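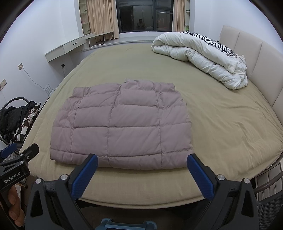
Die Vorgabe von Conden lautete: ein Kleidungsstück, eine Unterlage, beide Greifer, keine Worte. Gesprochen wurde trotzdem, aber erst ab Durchgang 30, und nur Zahlen. Sie saß auf der Bettkante, den linken Greifer auf dem Knie, und las vom Blatt ab, was als Nächstes kam. Faltobjekt, gesteppt, Füllung Daunen. Die rosa Weste lag auf dem beigen Laken, flach gefaltet, der Kragen zum Kopfende hin, der untere Rand leicht aufgewölbt. Für die Öffnung der Finger galt: weit genug, dass die blauen Beläge den Stoff beim Anfahren nicht berühren. Sie trug die 31 ein und stand auf.

Rellix hatte die Aufgabe in vier Abschnitte zerlegt. Anfahren, Schließen, Heben, Ablegen. Zwischen Schließen und Heben lag eine Pause, im Protokoll als Ruhephase bezeichnet, in der sich der Stoff setzen sollte. Wer die Ruhephase abkürzte, bekam den Durchgang zurück. Von den ersten 67 Durchgängen der Vorwoche waren 17 zurückgekommen, alle mit demselben Vermerk: Hand zu schnell. Sie hatte den Vermerk ausgedruckt und ins Protokollheft gelegt.

Die Schwierigkeit bei Daunen ist die verzögerte Antwort. Baumwolle zeigt sofort, ob der Griff sitzt. Eine Steppkammer gibt erst nach, und die Luft wandert in die Nachbarkammer. Von außen sieht das aus wie ein sicherer Griff. Gehalten wird dann unter Umständen nur der Bezugsstoff. Sie wusste das seit der zweiten Woche in den Fingern, und es gab im Formular kein Feld dafür. Unter Bemerkungen schrieb sie: Kammer statt Naht gegriffen, absichtlich. Das Feld nahm keine weiteren Zeichen an.

Ihre Mutter hatte Wäsche in einem anderen Takt gelegt. Ärmel nach innen, Kante auf Kante, dann ein Strich mit der flachen Hand von oben nach unten. Der Strich war nie nötig gewesen. In Durchgang 44 führte sie ihn mit dem geschlossenen rechten Greifer aus, langsam, nach dem Ablegen, als die Aufgabe laut Protokoll bereits beendet war. Die Aufzeichnung lief noch. Sie hätte die letzten Sekunden abschneiden können und tat es nicht.

Der Durchgang wurde angenommen. 45 bis 60 enthielten den Strich ebenfalls.

Im Juli kam eine Einladung von Runau. Der Prüfstand stand in einer Halle hinter der Verladung, zwei Arme auf einem Sockel, davor ein Tisch mit einer grauen Steppjacke. Trainiert worden war auf 1.774 Durchgängen von mehreren Personen, deren Namen im Bericht durch Kürzel ersetzt waren. Die Arme fuhren an, schlossen, warteten. Die Ruhephase war auffallend lang. Dann Heben, Ablegen.

Der rechte Arm blieb über der Jacke stehen. Der Ingenieur neben ihr sah auf den Monitor und sagte, der Restweg sei bekannt, man werde ihn mit der nächsten Version von Vieira herausfiltern. Der Greifer schloss sich, setzte am Kragen auf und fuhr einmal bis zum Saum.

Sie fragte, wann die nächste Version käme.

Im Herbst, sagte er und startete den Ablauf neu.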